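Can a robot do your fiddly jobs yet?

I've got a soft spot for dull jobs, mostly because I've done so many of them. My first summer at Etiser (before we moved to the Brovholm site) went on sorting pipe fittings into trays, and by the end of week one I was dreaming in hexagons. So when Nazma Saha asked who fancied spending a February afternoon with the Tuhumury lot, watching them teach a robot to pick small parts, my hand was up before she'd finished the sentence!

They do nearly all of it on a computer first. The arm, the bench and the part are all drawn, and the program gets to have a go over and over without anyone's real bench getting dented. I sat there with a mug of tea and watched it try the same job 455 times, at top speed, which was oddly soothing.

The job is to get hold of one little blue fitting, hex at one end and round at the other, and put it in a tray. You or I would do it while chatting about the football. For the gripper it's a proper puzzle, because the thing can be lying at any old angle, and two flat fingers closing on a round bit don't behave like two flat fingers closing on a hex. Get the approach a touch wrong and it skids off (I may have cheered for it once or twice).
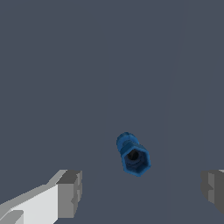
So, should we be worried about our jobs?

Not this year, I'd say. Nazma's view is that picking one known part from a clear surface is nearly there, and a mixed bin straight off the van is a good 3 years away, maybe more. Drorkier have promised us a trial arm on the packing bench for 2 weeks, and I'd be happy to hand over the tray filling to it and never look back.

Home is another matter. I asked about laundry, obviously, and got a long sigh. Socks bend, towels flop, and no two heaps are the same, so my ironing pile is staying with me for a good while yet.

There are 8 places on the next visit if you'd like to see it for yourself. Drop Nazma a line, and bring a biscuit or two, as theirs were finished by the time I left.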